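Workshop notebook, coasters and table cloth
Sun 25 March

Carried over from October: print samples for the Davent round coasters, plus the question of whether the lace cloth can stay on the table during handling checks. Uda wants a yes or no on the printed face before the next order. Quantity under discussion is 1,430, of which 653 are the mug designs and the remainder split between the plain colors and the teacup.

1. Surface

Worked on the gold and white flowered cloth instead of the bare top. Relief in the weave matters more than I allowed for in the October notes. A coaster pushed from one side drags a little fabric with it unless the cloth is held down with the other hand. Flat palm next to the coaster, fingers spread, is enough. Pinning the cloth at the corners was proposed by the Ivley bench and I don't see the need.
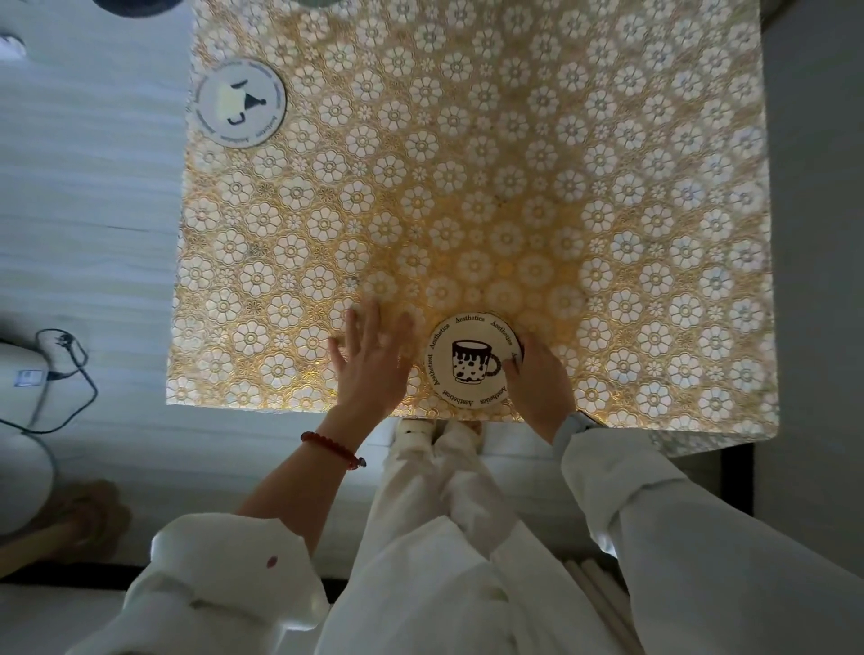 Mug-print coaster at the front edge, cloth held flat with the left hand.

Pick-up from the front edge is easy by the rim. Pick-up from the middle of the table is slower; the rim sits down into the pattern and a fingernail is needed. Not a fault of the coaster. Would not repeat this on a smooth top and expect the same result.

2. Print

Border text on the mug design needs to go back to Kashindye. The word is "Aesthetics" repeated around the rim, and one instance reads "Aestheticst". Probably a join error where the repeat closes on itself, but I have not seen the artwork file. Ask for the file, check the closing repeat, hold the 653 until corrected.

Black areas on the mug drawing: no complaint. Spots and the band are legible at arm's length, which is all that was asked. 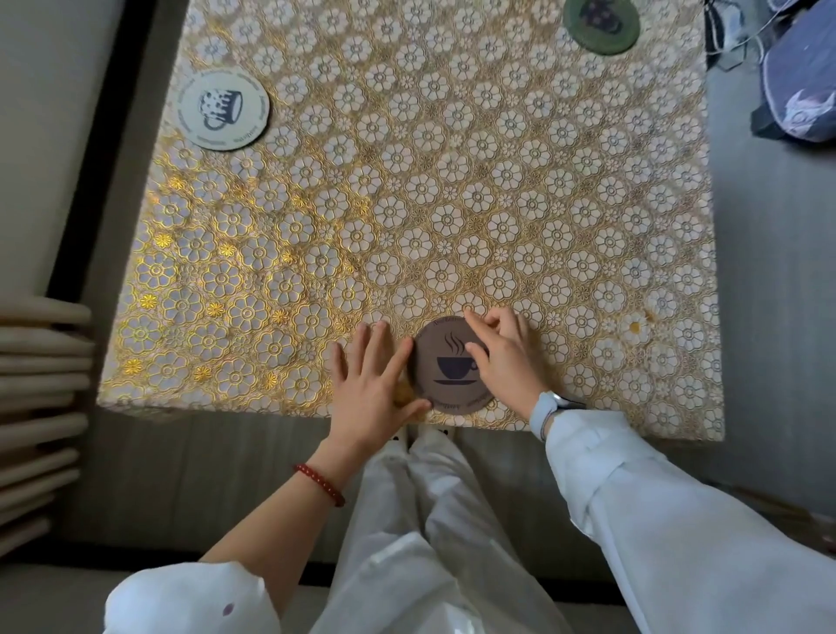 Contrast is the open item on the colored stock. The order sheet calls for dark ink on every base color, and that was written with the white coasters in mind. On the brownish-gray one the navy teacup and its three lines of steam are dark on a fairly dark ground, and the olive green one also carries a dark design. I would go one step lighter on both bases and leave the ink alone. Changing the ink means a second setup for a run of 200, and Davent will charge for it.

The cloth has a yellowish stain near the right front edge. Treat before it goes back in the drawer. Mild soap first, no bleach near the gold thread.

3. Edge and backing

Spec says the backing should be flush with the printed disc all the way around. Easiest check is to tip the coaster and look along the underside against a light background. A straight view from above hides any offset. On the cream mug coaster the back is dark brown, similar to cork, so the line between face and back is easy to find.

Light from one side makes the cloth patchy, bright gold in one area and gray in another. Judge edge color in the shaded part only. 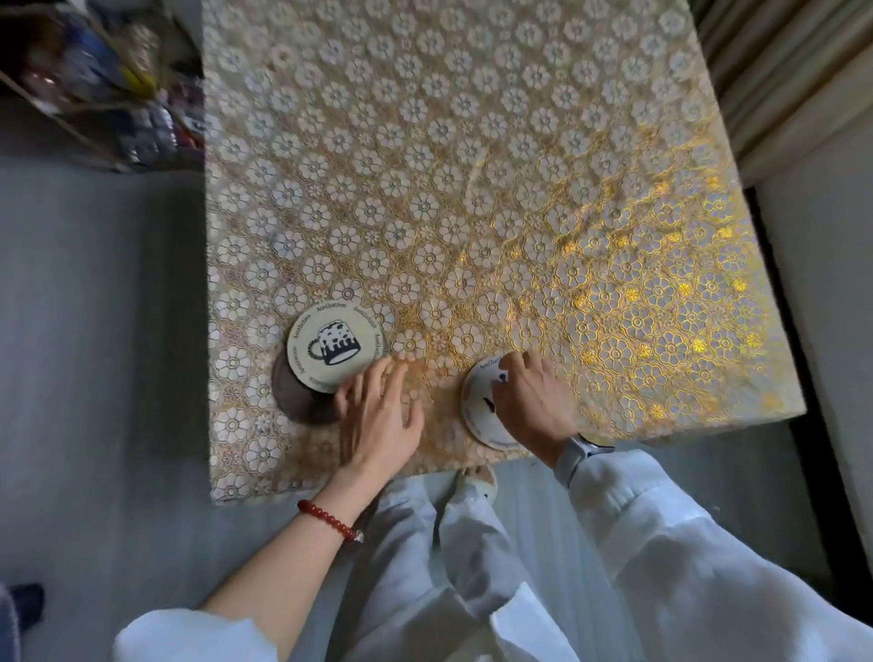

4. To do

Kashindye: request artwork file, correct border repeat.
Davent: quote for lighter brown-gray and lighter olive, 200 pieces, same ink.
Uda: answer is no on the mug print as it stands, yes on the drawing itself.
Own bench: repeat the edge check on 2 more from the same carton, bare table, and write down the offset in the back of this book. Return the cloth after cleaning.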